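June
By the Vehicle Markets Group, Peñalver
7 min read

4. Results: how a facelift moves monthly registrations

We now turn to the part of the study we were most eager to reach. The Prarero is a small crossover sold through 110 dealers in the Bristby and Plarham regions, and it received a facelift halfway through our sample. That gives us a clean before-and-after view of a model whose price and engine range stayed the same. 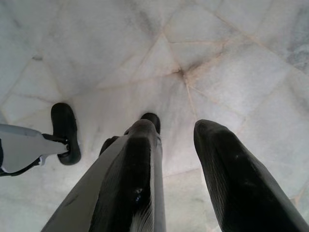 Registrations had been sliding for seven months when the new version reached showrooms. A simple trend line would have had the slide go on. What we see instead is a sharp jump in the first full month, followed by a slow drift down that never quite returns to the old level. It's a lovely pattern to find in raw data, and it shows up before any seasonal adjustment at all.

4.1 Regional differences

The two regions behave very differently, and we find this the most exciting result in the paper. Bristby dealers ran down their old stock early, so buyers there had little choice but to wait. Plarham dealers kept discounting old cars well into the launch period - a choice that held up their totals but flattened the jump.
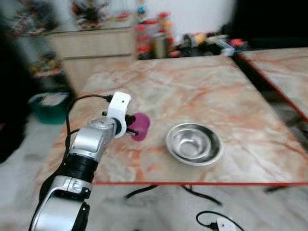 Over the 12 months after launch, the two regions together recorded 1762 registrations. Bristby took the larger share despite having fewer dealers. When we drop fleet orders, the gap grows wider, which suggests that private buyers respond more strongly to a fresh design than fleet managers do.

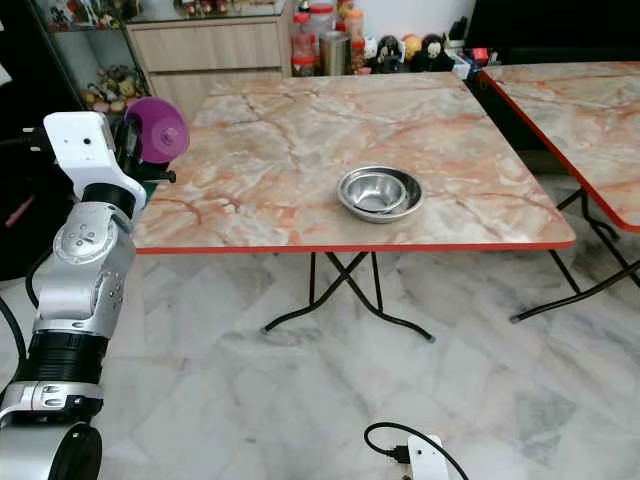

Figure 1. Arm holding a purple round object, with a square folding table.

4.2 Discounts and waiting

Could the dip before launch be caused by buyers who simply held off? We think a good part of it was. Web inquiries stayed level while orders fell, so interest in the car was still there. Monthly figures taken alone would have made the model look finished!
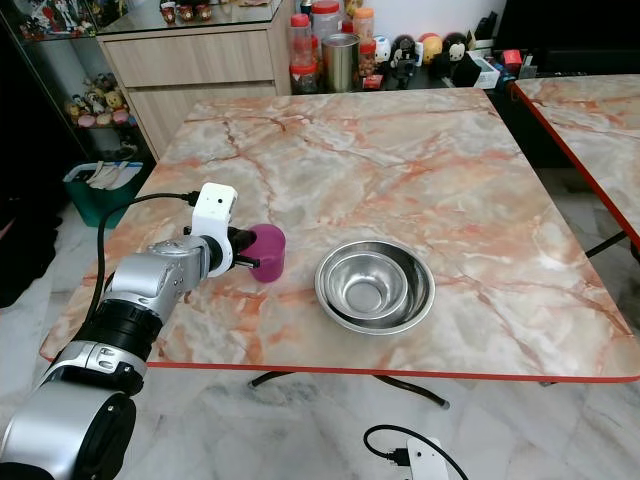 Figure 2. Magenta cup on a marble-patterned table, held between two black gripper fingers.

We would love to see the same test run on a larger model, where discounts are usually deeper.

Comments

Great read. Did you count dealer demo cars as registrations? They inflate our numbers every quarter.

I bought the old one in Plarham at a silly discount and have no regrets :)

Would like to see the fleet split by month if you can share it.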